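2022-12-18

Workshop, Brerkwood. In on a Sunday to get the whiteboards sorted before the shelving arrives. Heating off until midday, so gloves for the first hour.

Two boards to deal with: the big one from the Plaven room, which has been on the wall since the move, and the smaller aluminium-framed one that lives on the table. The big one is past saving. The surface has gone rough along the middle and takes ink like paper. Took it down and stood it behind the door for the skip. Four screws, one stripped, drilled out and hole filled. Filler needs another day before sanding.

The small board is sound but ghosted. We let the Pillai job notes sit on it through most of November and then went over them with a dry eraser, which spread the ink more than it lifted it. The felt on the eraser is loaded and wants replacing.

Plan was to clean it flat on the table so nothing runs into the rail. Wrote a test letter first with the thin black pen, up in the left part, to compare how fresh ink comes off against the old haze.

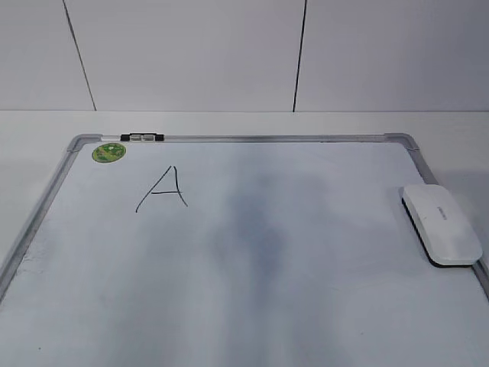
What takes old marker haze off a whiteboard without hurting the surface?
Isopropyl alcohol on a soft cloth, left for a minute and wiped one way, then plain water and a dry cloth. Keep scouring pads and cream cleaner off it.

Used the 500 ml bottle of isopropyl from the solvent cupboard. Level is now low, put it on the order sheet. Window open and fan on while doing it.

First pass, alcohol, whole board: cloth came up blue-grey straight away, changed it twice. Most of the haze gone at the sides, the middle still cloudy.
Second pass, middle only, left wet for longer: better. A faint shadow stays if you look along the board against the window, can't see it from the front.
Test letter went at the first wipe, no trace.
Rinsed with water, dried, left flat until after lunch.

Tried the old trick of writing over a ghost mark with fresh pen and wiping both off together. Works on thin lines. No use on a wide smear, you only end up using the pen.

Pens: went through the tin. 18 in there, 16 of them dry or close to it. Binned those. The other two are fine and are now stored lying down. Replacement box from Liltska is 89 in the catalogue for the large pack, which is more than we need. Look for a smaller one.

Still to do
- new felt for the eraser, or a new eraser if the felts aren't sold separately
- sand and paint the filled hole in the Plaven room
- decide where the small board goes once the shelving is up. Wall by the bench would do but the socket is in the way
- skip is booked, check the big board fits through the side door

Rule from now on: wipe the board on Friday before locking up. Anything worth keeping gets copied into this book first.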